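Plastic Bowls: Keeping the Colourful Ones Looking Nice

Filed under: cupboards and crockery
Reading time: 10 minutes if you stop for a biscuit

I've got a real soft spot for cheap plastic bowls. Mine have done salads, cake batter, soaking lentils, catching drips under the sink and (once, in February) being a hat. They cost next to nothing, they bounce, and if you pick the bright ones you can find the size you want without reading a single label.

Every so often I get the whole lot out on a clear bit of table and go through them properly, and I'd say do the same before you try any of the tips further down.

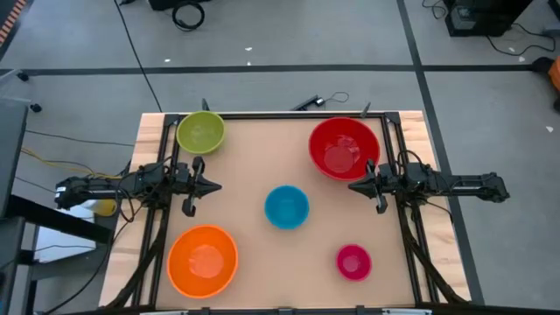
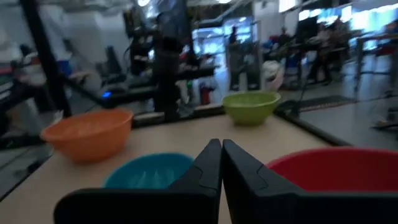
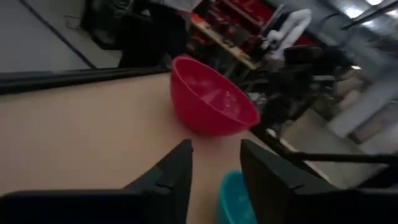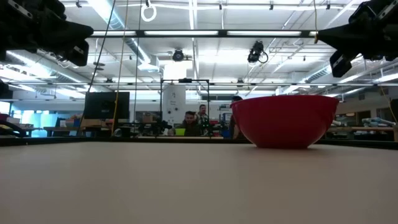

Red is a good colour for a big bowl, easy to spot at the back of a cupboard.

Why do my plastic bowls get stuck together when I stack them?
Mostly it's damp. A bit of water left on the outside of one bowl makes a seal against the inside of the next, and then you're standing there pulling like it's a Christmas cracker. Let them dry completely before you nest them, and put a square of kitchen paper between any two that are close in size. If they're already stuck, fill the inner one with cold water and stand the outer one in warm (not boiling!) water for a few minutes, then twist gently.

Sorting them out

Put them down with space between them so you can see each one. Then run a finger round every rim. You're feeling for nicks and rough bits, and you'll find them far quicker with your finger than with your eyes. A little roughness on a mixing bowl can be rubbed down with a nail file. A crack is a different matter, and a cracked bowl goes out of the kitchen for good. Mine go to the shed for screws and bulbs.

Check the bottoms as well. Scratches in the base are where the whisk goes round and round, and once they're deep enough to catch a fingernail I stop using that bowl for raw meat or eggs and keep it for dry things, or for fruit with skins on.

Stains

Tomato and turmeric are the two villains. What works for me is a paste of bicarb and a tiny bit of water, smeared on thickly and left overnight, then washed off with ordinary washing-up liquid. Sunshine does wonders too, so if it's bright I leave the bowl on the windowsill for an afternoon. Don't leave it there all summer though, I did that with a lovely blue one and it went chalky and a bit brittle.

Wiping the inside with a few drops of oil before you put anything tomatoey in does help, though I forget every single time.

Greasy film

You know that slightly tacky feeling even after washing? I use hotter water than I think I need, a good squirt of washing-up liquid, and then a rinse with a splash of white vinegar in it. I've got a Pondby brush with soft bristles and it's been brilliant, but any soft brush is fine. Keep scourers well away. They take the shine off in about two goes and after that everything sticks.

Smells

Onion is the worst. Scrunch up a sheet of newspaper, pop it in the dry bowl, cover with a plate and leave it till morning. Then wash again. If it still smells, half a lemon rubbed round the inside usually finishes it off.

Which bowl for what

I go by colour now and it has saved so many arguments. In our house the big red one is salad, the big orange one is dough and cake mix, green is for peelings while I'm cooking, blue is whatever's being soaked, and the little pink one is for beating an egg or holding chopped garlic. Yours can be anything you like, just stick to it, and tell everyone else what it is.

Microwaves

Turn the bowl over and look for the microwave symbol. If there isn't one, don't. My old Nomadel set had no marking at all, so it has never been in, and I heat things in a china dish. I never warm anything very fatty or sugary in plastic, marked or not, it gets far too hot.

Putting them away

Biggest at the bottom, smallest on top, right way up, and no more than you can lift out with one hand. I had a stack so tall that I only ever used the top two. Now the small ones live inside the salad bowl and the rest are on the shelf below, next to the colander. Lids, if you have them, go on their edges in an old toast rack. Best 900 grams of metal I ever found in a charity shop!

Next time: tea towels, and how to get the grey out of them.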